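I have been making gnocchi again. I know, I know. If you were here back in June you'll remember the last batch, which I described as "rustic" and which my sister described as something else. But the potatoes at Hondevwood were cheap this week, the big floury kind with dirt still on them, and I came home with way more than two people could eat baked. So here we are!

Nélida Quezada, who lives downstairs and has been cooking longer than I've been alive, gave me her recipe ages ago on the back of an envelope. It goes like this: potatoes, flour, an egg if you are nervous. I am always nervous. I have also got a paperback from 1980 that belonged to my mother and has an entire chapter on dumplings, with oven temperatures that make no sense for something you boil (I've read it three times and I still don't know what the oven is for). Between the envelope and the paperback I usually land somewhere edible.

What I do now is steam the potatoes whole with their skins on, until a knife goes in without any argument. Then I peel them while they're still hot enough to make me swear, and push them through the ricer right away. My ricer came from a thrift store in Killum and the handle wobbles, so it's a two-handed job with the bowl wedged against my hip. Spread everything out and go answer an email or something. Let the steam get out. The first few times I skipped that part and kept adding flour to make up for it, and the gnocchi came out like erasers.

Then the flour. Less than you want to put in! I scatter it over, make a little dent for the egg, and bring it all together with a bench scraper, and I stop kneading as soon as it holds. Baltasar came over while I was doing this and wanted to "help," meaning he leaned on the counter and told me about his new bike for forty minutes. He did cut a few of the ropes for me in the end. His are the enormous ones.

Rolling is my favorite bit. You get a rope as thick as your thumb, chop it up, and then there's the question of ridges. I own a ridged board. I have used it maybe twice. Mostly I just press each piece with a thumb or a fork and let it go, and I've made my peace with the fact that no two of them ever match. Chinyere makes hers so even they look like they came out of a packet, and she does it while talking on the phone, which I find slightly upsetting.

A soft, creamy yellow lump full of dents and folds is pretty much what I'm after at this stage. If it looks pinched, good. Those hollows are where the butter goes.

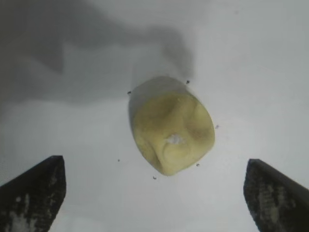 Vol. 2, No. 12

Yes, I number these posts like a magazine, it was a New Year's thing and I've kept it up, mostly. Volume one was all bread and complaining.

I do like that curved dent low on the left. And there are always crumbs and specks, however much I wipe down beforehand. I've quit fighting it. A dab with a dry pastry brush and on we go.

For the sauce I kept it very plain, butter cooked until it smelled like hazelnuts and a handful of sage from the pot on the steps. Salted water at a real boil, gnocchi in, and when they bob up give them a few more seconds and scoop them straight into the pan. Don't crowd it. I crowded it, and the second lot came out a bit gluey, but the first lot had those crisp brown edges and I ate most of those standing at the stove before anyone sat down.

The leftovers are in the freezer. Freeze them on a tray first, spread apart, and only bag them up once they're hard, or you'll get one giant gnocco (I have done this). They go into the boiling water straight from frozen.

Next time I want to try a batch with squash in it. Nélida says squash needs twice the draining and half the confidence, and she's offered to come up and supervise. If any of you have done it without ending up with soup, please leave me a comment, and tell me how much flour you used!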